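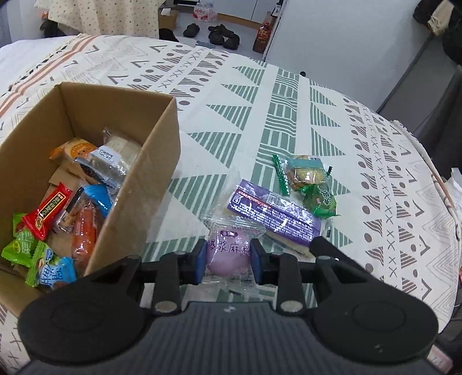
What is a mixed snack box?
A mixed snack box is a carton filled with many small, individually wrapped snacks of different kinds, such as candies, crackers, wafers, filled sweets and savory sticks, meant to be opened and eaten one piece at a time.

Mixed snack box

A mixed snack box (also assorted snack box or snack carton) is a form of packaged food assortment in which single-serving pieces are packed together in one outer container, usually plain or printed corrugated cardboard. It differs from a gift tin or a chocolate box in that the pieces seldom have a fixed place. They are poured or stacked in, and the buyer generally does not know the exact contents until the box is opened. Boxes of this type are sold by Asian grocery stores, online sellers and subscription services, and are also put together at home and mailed to relatives or students.

Contents

The contents vary with the seller and the price, but most boxes draw on a common set of goods.

Hard and chewy candies make up the smallest pieces. They come in foil or film wrappers in strong colors, often green, red or light blue, and are used to fill gaps between larger packets. Wrappers may be twisted at both ends or sealed flat with a serrated edge.

Biscuits and crackers are packed singly or in short stacks. Round golden crackers are often sold in clear film so the buyer can see them, with a colored label strip. Layered wafers are handled in much the same way, in a clear packet with the maker's label on the front.

Savory items are fewer. Sausage-shaped snacks in a tight film casing are a common choice, as they keep well unopened and do not crumble. Dried tofu, seaweed and roasted beans are also used.

Filled mochi is found in many boxes with Chinese goods. Mochi, called mashu (麻糬) or maci in Mandarin, is a soft sweet made of glutinous rice. The words 爆浆麻糬, seen on some wrappers, can be translated as "bursting-filling mochi" and refer to a piece with a runny center. Purple wrappers and purple dough are often used for taro, purple sweet potato or grape flavors, but color alone is a poor guide and the ingredient list should be read. Each piece is normally sealed in its own plastic wrapper with crimped ends, since rice dough dries out and hardens quickly in open air.

Packing

Heavy and firm items go at the bottom and along the walls. Crackers and wafers are placed near the top or between softer packets, and candies are added last. Pieces of loose cardboard are sometimes folded in as lining to stiffen the walls or to keep a half-filled box from shifting. Crinkled paper does the same job but takes up more room.

Sealed film packets hold a little air, which protects the food but limits how tightly a box can be filled. A carton packed too full tends to bow at the sides, and the crackers are usually the first thing to break. The seller Uneck lists two sizes of its assorted carton: the small one has no lining, and the large one, called the Bratska, is shipped with a folded insert on all 4 sides.

In a home guide to mailing food, Shufen Xue recommends shaking the closed box gently before taping it. If the contents can be heard sliding, more small candies should be added. She also advises keeping mochi away from the corners - the wrapper can split along the crimp when a corner is crushed, and the filling then leaks onto everything else.

Opening and sorting

Because the contents are mixed, many people empty the box or part of it onto a flat surface before eating anything. A table is the usual place, though a bed or a sofa is common in dormitories and small apartments. A sheet or blanket underneath keeps small candies from rolling away and can be shaken out afterward.

Sorting may be done by type (sweet, savory, chewy, crisp), by flavor, or by best-before date. Sorting by date is the most useful for a large box, as the pieces do not all keep for the same length of time. Soft rice sweets and filled cakes generally have the shortest life, and hard candy the longest. Some households pick out what they want right away and leave the rest in the carton, taking a piece from time to time until only the less popular flavors are left.

Storage

An unopened box is kept in a cool, dry place out of direct sun. Once the box is open, the single wrappers do most of the work, and the carton serves mainly as a bin. Strong-smelling savory packets are better moved to a separate container. Mochi should not be refrigerated unless the label says so, as cold makes the dough firm. Chocolate-coated bars may need to be moved in hot weather. A torn packet should be eaten soon or thrown away.

Labels

On a single piece there is little space for text. Bars and wider packets may carry a full ingredient list in small print, while a candy wrapper often has only a name. Sellers therefore print the complete list on the outer carton or on a sheet inside. People with allergies to milk, wheat, soy, peanuts or sesame need this list, and a box without one is best avoided by them. Homemade boxes rarely include it, and the original bulk bags can be kept for reference.

Choking is a known risk with sticky rice sweets. Small children and older adults should be given mochi in small pieces or not at all.

Waste

The main drawback of the mixed snack box is the amount of packaging. Every piece has a wrapper, and mixed-material films are not accepted in most household recycling. The outer carton and cardboard lining can usually be recycled if clean. Strips torn from the ends of wrappers are easily lost in bedding and carpets, and a small bowl or bag set out beforehand helps to collect them.

Suvska, a mail-order seller, began offering a version in June with larger shared bags in place of single pieces. It uses less film but has to be eaten faster once opened.

See also
Candy
Care package
Mochi
Wafer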